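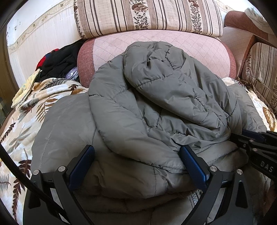 Can I fold a puffy quilted jacket away for the summer, or does it have to hang?
Folding is fine for most of them, as long as it's clean, completely dry and not squashed under anything heavy.

Replies (6)

marrowbone_lil
I'd agree with that up to a point. Mine has gone in the bottom drawer every spring for years and comes out looking like a crumpled paper bag, but a day on a hanger and a good shake and it's back to itself. I lay it front down, sleeves in, then fold it up loosely from the hem.

Haris Warraich
Sorry, but I'd hang it every time. I ruined a lovely long Jandport coat by leaving it folded under two blankets – the padding went flat along the creases and never properly came back. I know not everybody has the wardrobe space (we certainly didn't in the old flat), but even a hook behind a door is kinder to it.

tuppence288
Two blankets on top would flatten anything, Haris! I don't think you can blame the folding for that.

Haris Warraich
Fair point about the blankets. Still hanging mine, though.

pegbag_annie
Can I put in a word for rolling? I start at the collar, tuck the sleeves across, and roll towards the hem while pressing the air out gently with my forearm. It goes into an old cotton pillowcase, the big square sort, and sits on top of the wardrobe with the spare duvet. My sister swears by those vacuum bags from Kusness, paid 35 pounds for a set of 4, and I did try one, but the jacket came out like a board and it was nearly a week before she'd admit it looked thin. Lovely for cushions covers and sheets, mind you.

marrowbone_lil
Oh, the pillowcase is a nice idea, I've got a drawer full of odd ones. Do you do the zip up first or leave it open? I always zip mine and then end up with a great balloon of air in the middle.

pegbag_annie
Zip up, but leave the last few inches at the neck open so the air has somewhere to go. And do check the pockets – I found a whole packet of mints in mine last January, all stuck to the lining.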